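Visit report: Skirnen lab, 2025-06-17

I went to Skirnen for their open afternoon on learning from hand-held demonstrations. Four of us came from Groltar, and there were 11 visitors in total. The program was a short talk, a walk through the workroom, and an hour with the people who do the training runs.

The talk was given by Chaiwat Phetsri, who leads the cloth handling work. His group wants a robot arm to pick up, fold and stack clothing in ordinary homes. Until last year they taught the arm by driving it remotely, and a single fold took minutes to record. Now a person holds a gripper with a camera on it and does the job by hand. The camera's video and the motion of the gripper are saved together, and a policy is trained on both. No arm is needed at that stage, so the recording can be done in bedrooms and laundry rooms.

The result he wanted to show was about variety. The group trained two policies on the same number of demonstrations. One set came from a single room at the lab. The other was spread over eight homes. Both were tested on folding T-shirts in a bedroom neither had seen. The single-room policy did fine at the lab and poorly in the new bedroom. The policy from the homes finished 85 percent of its folds there. Most of its failures came at the first grasp, where it took hold of one layer of cloth when it needed two.

Dark fabric was a separate topic. Black on black gives the camera very little edge to work with, and the fingers tend to hide the part of the cloth that matters. Phetsri said they now ask for extra demonstrations with dark clothes on patterned bedding, with finished piles left nearby, as they would be in a normal house.
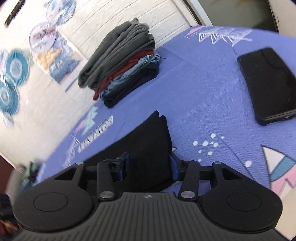

Does the person recording have to fold the same way every time?

Small differences are fine, and the group wants some of them. What they ask for is the same order of steps, because mixing two folding orders made the policy stop halfway between them.

After the talk we saw the workroom. Pongsiri, the tool that lines up video and motion, was running on a desktop machine by the door. It flags any recording where the two drift apart, and a person decides whether to keep it. The Cosico arm stood at the far end with a folding table in front of it. We watched it try a towel and then a long-sleeved shirt. The towel went well. On the shirt it lost one sleeve and started over without help.

I asked how they handle fast hand movement. Recordings with heavy blur during the grasp are dropped, but blur on the way to the cloth is kept. They tested this in May and found that throwing out both kinds made the policy slower to approach.

Still open for us: whether the fingers can be swapped for our own, and how much time a new recorder needs before the data is usable. Phetsri is sending the test protocol, and I will put it in the shared folder when it comes.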